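插孔板前的软件课:一套装配控制程序是怎样慢慢写成的

本刊专题

在Stuvholm实验楼的二层,控制软件组的办公区与实验区只隔着一道玻璃门。门内是机械臂与它面前那只灰色的浅围挡,门外是六张并排的办公桌,屏幕上滚动着日志。过去一年多,这个小组的主要工作围绕一件看似简单的事展开:让机械臂把形状各异的零件,放进一块绿色形状板上对应的孔里。

形状板在机器人研究中并不新鲜。它价格低廉,规则清楚,放没放进去一目了然,因而长期被用作检验操作能力的基础任务。小组选择它,看重的是任务背后的软件问题。孔与零件之间的余量很小,感知模块稍有偏差,规划模块给出的路径就会落在孔沿上;控制模块如果只会照着位置指令往下压,零件便会卡住,甚至从手指间滑脱。感知、规划、控制三部分在这里互相牵连,任何一处的毛病都会在最后几毫米里暴露出来。

项目内部代号为Clemedeo,最初只是一套用于离线回放的工具,后来逐步扩展为涵盖标定、位姿估计、任务规划与接触控制的完整软件栈。参与者多数出身控制工程,也有几位从网页后端开发转来,后者对日志、版本和回归测试的坚持,在相当程度上塑造了今天的工作方式。

一、两个视角,一套坐标

腕部相机是整套感知系统中离零件最近的一只眼睛。它随夹爪一同移动,手指、安装支架与下方的孔板往往同时进入视野,对判断末端与孔的相对位置最为直接。

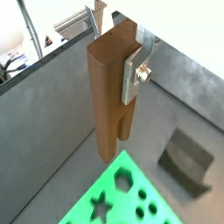
腕部视角下的手指与绿色形状板,板上可见六边形孔和五角星形孔。

腕部视角的弱点同样明显。相机离目标太近,夹爪一动,视野中的孔就可能移出边界;支架上的金属件容易反光,手指本身也会遮住一部分板面。早期版本的分割网络曾把螺栓上的高光误认作小圆孔的边缘,规划器据此给出了偏离板面的目标点。排查用去了将近一周,最后的修正只有十几行代码:在图像进入网络之前,先用夹爪模型投影出一块遮罩,把属于机器人自身的像素剔除。

固定相机提供的是另一种信息。它看得到整块板、整片底面和尚未拿起的零件,但对孔沿的细节无能为力。两路图像各有所长,困难在于如何让它们说同一种语言。小组采用的办法是以围挡底面为公共参考,把两台相机的观测统一换算到同一坐标系下,再由一个滤波器估计板和零件的位姿。每一路观测都附有置信度,腕部相机在接近板面时权重上升,远离时则让位于固定相机。

时间同步是另一项容易被低估的工作。两台相机各自有时钟,机械臂控制器又有一个,三者之间的偏移会随着运行时间缓慢变化。机械臂静止时,这点偏移毫无影响;一旦运动起来,图像中的孔与关节读数所对应的孔便不再重合。Clemedeo现在为每一帧图像保留采集时间与到达时间,两者都写入日志,滤波器只使用前者。

二、从形状到姿态

识别孔的形状,在今天已经算不上难题。真正费工夫的是姿态。圆形零件绕竖直轴怎样旋转都可以放入圆孔,五角星形零件转过五分之一圈便与自身重合,而带缺口的形状通常只有一两个可行的朝向。如果规划器不了解这些对称性,便会舍近求远,让手腕多转上大半圈,有时还会因此触及关节限位。

小组为每一种零件建立了一份简短的描述文件,内容包括轮廓、对称阶数、可抓取的面以及允许的倾斜范围。规划器读取这份文件后,会列出所有等价的目标姿态,再按关节余量、遮挡情况和路径长度排序。描述文件采用纯文本格式,由人工编写,任何修改都要经过评审。有同事曾提议由程序从三维模型中自动生成,试行之后发现,自动生成的结果在对称性上时有疏漏,而手写一份只需几分钟,这项提议便搁置下来。

有些零件的插入还要求同时对准不止一处。以双腿的零件为例,两条腿须同时进入两个小圆孔,任何一条偏出,另一条就会随之翘起。对此,规划器不再以零件中心为目标,转而以两个接触点的连线为目标:先对准连线的中点,再修正连线的方向,最后才允许下降。下降过程分为若干小段,每段结束时检查一次力矩读数,读数异常便停在原处,由接触控制模块接手。

接触控制模块是整套软件中改动最频繁的部分。它的基本思路并不复杂:在竖直方向上保持一个较小的压力,在水平方向上允许零件顺着孔沿微微移动,直至落入孔中。参数的选择却十分讲究。柔顺度过低,零件会顶住孔沿;过高,手指间的零件又会歪斜。小组曾为此编写过一个自动调参程序,它在仿真中表现良好,到了实物上却偏好一些过于激进的参数。现行做法是由程序给出候选范围,由工程师在范围之内选定,并在提交说明中写明理由。

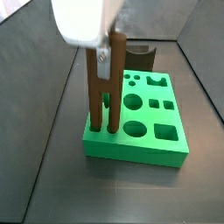 三、失败也要归档

Clemedeo的日志系统由小组自行开发,名为Safavi。每一次尝试,无论结果如何,都会生成一份完整记录,包括两路图像、关节角度、力矩、滤波器状态、规划器的候选列表以及当时运行的代码版本。截至3月底,库中共有1,122份记录,其中经人工复核并标注了失败原因的,是所有回归测试的基础。

复核工作枯燥,却无法省略。自动判定程序能够说明零件是否到达目标高度,但说不清未到达的缘由。同样是停在板面上方,可能是姿态估计有误,可能是抓取时零件已经偏转,也可能只是力矩阈值设得太低。三种情形所对应的代码分属三个模块,归错了类,修改便无从谈起。小组为此制定了一份分类手册,目前列有27个条目,每一条都附有判断依据和一份典型记录。

手册最初由各模块负责人分头起草,结果是感知组把多数失败归于控制,控制组则把多数失败归于感知。后来改为交叉复核,由不负责该模块的人先行标注,再由负责人提出异议。异议须引用记录中的具体时间点,不接受笼统的判断。实行之后,争论有所减少,讨论的时间也明显缩短。

回归测试每晚自动运行。新提交的代码首先在仿真中执行,随后以Safavi中的历史图像作为输入,检查位姿估计和规划结果是否与标注一致,全部通过之后才允许在实物上运行。整套流程需要4小时。曾有意见认为流程过长,拖慢了开发节奏。小组的答复是把测试拆分为两级,日常提交只运行与所改模块有关的部分,合并到主分支之前再运行全部。

四、让规划器看见整个围挡

任务规划在很长一段时间里只关心一件事,即下一个零件应当放进哪一个孔。随着任务序列变长,这种看法显得过于狭窄。板子前后都可能放着东西,夹爪要绕开它们,相机也可能被它们挡住。于是从今年起,规划器开始维护一份围挡内部的完整地图,凡是固定相机能看到的物体,不论是否属于当前任务,都会被登记在册,并赋予一个保守的占用体积。
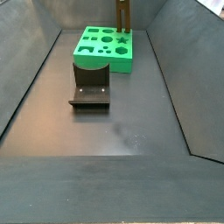 占用体积如何计算,小组内部有过不同意见。最简单的办法是给每个物体套上一个长方体,计算快捷,碰撞检查也容易实现,代价是浪费空间。板前那只黑色L形件便是典型:竖直的背板上缘向下凹成弧形,底板则平贴着底面向前伸出,若用一个长方体包裹,底板上方的大片空处便会一并划为禁区。现行版本改用凸块分解,把这类物体拆成若干小块,分别登记。计算量有所增加,但规划器在板子附近找到可行路径的机会也随之增多。

颜色带来的问题更为细碎。形状板与底面反差鲜明,轮廓提取十分稳定;深色零件放在深灰色的底面上,边缘便容易与阴影混在一起。底面的反光和细小碎屑有时也会被误检为物体。目前的处理方式是要求一个新物体在连续多帧中出现,且位置变化不超过设定阈值,方可写入地图。已登记的物体如果被夹爪遮住,不会立即删除,地图会保留其最后一次可信的位姿,直到视野恢复。

五、与外部用户的磨合

软件离开开发者之后会怎样,是Clemedeo进入第二阶段时必须回答的问题。首个外部用户是设备集成商Cotow,其工程团队希望把接触控制模块单独取出,用于接插件装配。双方最初的分歧集中在接口上。小组习惯把参数放进配置文件,由程序启动时读取;Cotow则要求在运行中调整,并能随时查询当前数值。

经过几轮讨论,小组为所有可调参数增设了统一的服务接口,每次改动都会记录改动前后的数值与时间,并同步写入日志。这项改造原本只为满足一家用户,完成之后,内部调试也因此受益:过去需要重启程序才能比较的两组参数,现在可以在同一次运行中切换。

文档的编写则更费周折。研究人员写下的说明往往默认读者熟悉代码,对集成工程师来说,最要紧的却是上电之后先做什么、报错之后查哪里。小组为此抽调了6人,用两周时间按照实际操作顺序重写了安装、标定和故障排查三部分。重写过程中发现的不一致之处,有相当一部分最后改的是代码。

按照计划,下一个正式版本将于4月发布,主要变化是把地图模块纳入默认配置,并开放零件描述文件的格式说明。双臂协同和柔性零件暂不列入本期范围。小组目前的精力仍放在板面上方最后那一小段距离,标定程序的改进版本正在评审之中。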